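Comparison of Two Finger Pads for Hand-Held Grippers
Project report, second term. Supervisor: Howard Heywood

Our group compared two foam pads, called Nellar and Pugh after the shelves where we keep them. The task was to pass a light plastic container between two hand-held grippers.

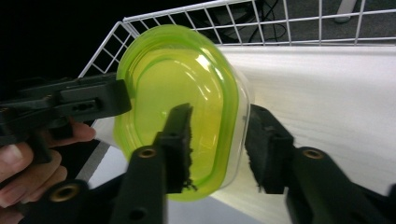

Pad wear was our first question, as a worn pad changes the friction. We made 168 passes with each type and wrote down every slip. Clear walls and a green rim gave us two quite different places to hold, and the foam frays at its edge where it meets the plastic. We did not trim it between passes — trimming would change the contact area.

The Nellar pads slipped 17 times. The Pugh pads slipped less, but they are softer and the fingers must close further.

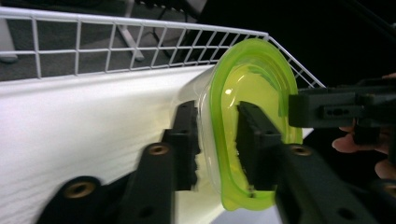
Timing was more difficult. If the giving hand opens too early, the container turns before the second gripper is closed. We agreed to say "now" aloud, and after this the results became more regular.
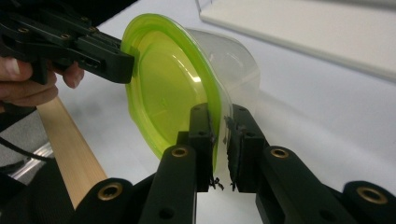 For the next stage we will keep the Pugh pads and repeat the test with the Fastis controller. Mr Heywood also asked us to measure the closing force, which we could not do this term — the sensor was still in the Zatlow laboratory.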